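The Stairs at Abernathy

Most mornings before six there are people on the hill behind the Abernathy bus depot, going up and coming down. The stairs were built for workers who lived at the top and caught the early bus at the bottom. Few people use them for that now. They use them to get fit.

Thabiso Jacobs started the group with one other person, a neighbor who quit after the first week. Jacobs kept going by himself through the winter. He drives a delivery route for Menico, a bakery supplier, and spends much of the day sitting. "My back hurt and I was tired at three in the afternoon," he says. "I could walk to the stairs, and they were free. That was the whole plan."

The group now has 19 regulars. There is no fee and no sign-up sheet. Anyone who is at the bottom step when the warm-up begins is part of the workout.

The warm-up is short. It is leg swings, arm circles, and a slow walk to the first landing and back. After that the leader for the day, and it is a different person each time, calls out the work. A usual morning is five trips to the top, with push-ups at the lower landing and squats at the upper one. People who are new do two or three trips and hold the rail. Going down is always at a walk. Jacobs is strict about that after a fall in December left one member with a bad wrist.

Xolani Rampersad joined last spring. He had played soccer in school and assumed he would find it easy. He stopped on the second trip and sat on the wall. "A woman who could be my grandmother went past me twice," he says. He came back two days later and sat down in the same place. By summer he could finish all five.

Rampersad has since become the one who keeps the routines interesting. He brings sandbags from his garage, three of them, and people pass them up the hill in turns. On cold mornings he runs a drill he calls the Hillo, named for the street at the top. Half the group holds a plank while the other half climbs to Hillo Street, and then they switch. It isn't popular. The plank gets long when the climbers are slow, and there is some shouting.

The stairs have their problems. The light on the middle section was out for most of the fall, and members wore headlamps. Leaves collect on the landings and get slick, so whoever arrives first brings a broom. A few residents complained about noise, and the group agreed to save the counting out loud for the lower half, away from bedroom windows.

On 16 March 2019 the group will go to Flultgate for its first event away from home, a stair climb of more than 700 steps inside an office tower. Eleven members have entered. Training has changed a little to get ready. The trips are slower and there are more of them, and the push-ups have been dropped on some days to save the legs. Rampersad wants to finish without stopping. Jacobs has entered too, though he says he doesn't care about his time.

Afterward they plan to eat breakfast together and drive home. The next workout at the depot is the following morning, at the usual hour, and Jacobs expects it to be a small one. 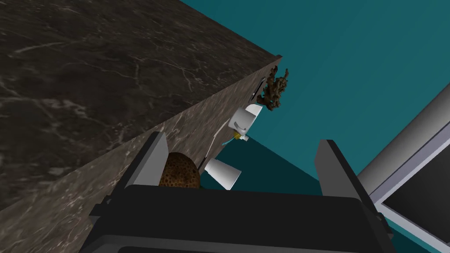
Starting on Stairs

Pick a flight with a solid rail and good light. Walk it for the first four sessions, up and down, and leave a day of rest between them. Put your whole foot on each step if you can. Wear shoes with some grip, and bring water, even when it's cold out. If your knees hurt on the way down, do fewer trips next time.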